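Refinishing a scratched metal utility sink or leaving it alone?

bumow_basement
6/16/19
We bought a house in April and the laundry room has an old metal utility sink, the deep kind. The inside is scratched all over and there are dark smudges on the back wall that don't come off with dish soap. I got a quote from Hendriks for a replacement, installed, and it came to 1,187 dollars. A refinishing kit from Jadska is 95. Has anyone used the kit? Is it worth trying first?

sendus77
I used that kit on a bar sink. It looked good for 9 months and then started lifting near the drain. I would not do it again on anything you put wet boots or paint trays in.

oldpipes
Don't coat it. If the metal is sound, get a gray scrubbing pad and go with the grain, then a paste cleaner. The scratches won't disappear but they will blend. Took me 2 evenings. Is it stainless or galvanized? That matters, as you should never scrub galvanized that hard.

bumow_basement
Not sure. A magnet sticks to it, if that helps. It's a dull gray, not shiny.

For what it's worth, I don't mind some wear. This is the kind of surface I could live with:

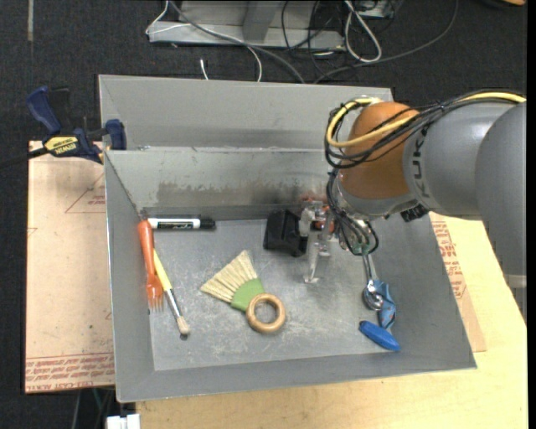 Scratched floor, smudges along the back wall. Fine by me for a laundry room.

oldpipes
A magnet will stick to galvanized and to some stainless, so that doesn't settle it. Look underneath. If you see a spangled pattern like frost on a window, it's galvanized and you should stick to mild soap and a soft brush.

tilegrout_mn
I disagree with leaving it. Scratches hold dirt and then you are scrubbing every week. Replace it with a plastic tub. They cost much less than that quote and you can put one in yourself if the drain lines up.

sendus77
Plastic tubs flex when you fill them and the legs wobble. I went back to metal after one year.

tilegrout_mn
Mine is bolted to the wall and doesn't move. Depends how you install it.

bumow_basement
Looked underneath — frost pattern all over. So galvanized. I'll skip the kit and the pads, wash it with mild soap and see how it holds up. The faucet drips too but I'll start another thread for that.

oldpipes
Good plan. Post the faucet model when you do.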